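Kunststoffkisten in der Werkstatt: lagern, reinigen, prüfen

Stapelkisten aus Kunststoff halten in einer trockenen Werkstatt viele Jahre. Schäden entstehen meist durch Überladung, Lösungsmittel oder UV-Licht. Vor der Einlagerung jede Kiste leer wiegen und das Gewicht mit Fettstift am Rand notieren.

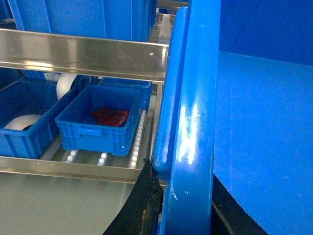 Schwere Kleinteile wie Schrauben und Beschläge gehören auf Hüfthöhe. Bei häufigem Zugriff lohnen sich Rollenbahnen: Vier Kisten im Metallregal lassen sich darauf ohne Heben vorziehen. Die Bahnen im April und im Herbst absaugen, nicht fetten – Fett bindet Späne.

Boden reinigen

Rasterböden mit kleinen erhöhten Feldern sammeln Feinstaub in den Rillen. Erst trocken ausbürsten, dann mit lauwarmem Wasser und einem Spritzer Spülmittel nachwischen. Aceton und Nitroverdünnung sind ungeeignet. Kopfüber trocknen lassen. 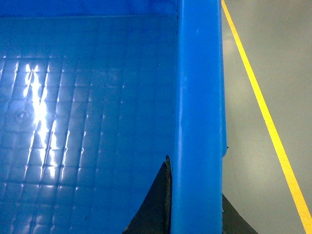 Rand und Rippen prüfen

Haarrisse beginnen meist an den Ecken. Mit dem Fingernagel quer über die Rippen fahren und verdächtige Stellen schräg anleuchten. Weiße Verfärbung im Knick deutet auf Überlastung hin. Gerissene Kisten nicht kleben, sondern nur noch für leichtes Füllmaterial verwenden. 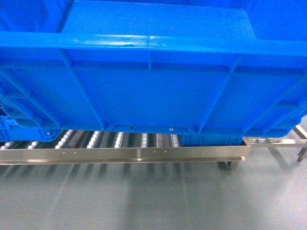 Außenwand mit umlaufendem Rand und Verstärkungsrippen

Etiketten halten am besten auf glatten, entfetteten Flächen. Klebereste mit Speiseöl einweichen, zehn Minuten warten, abschaben.

Text: Hrefna Kvaran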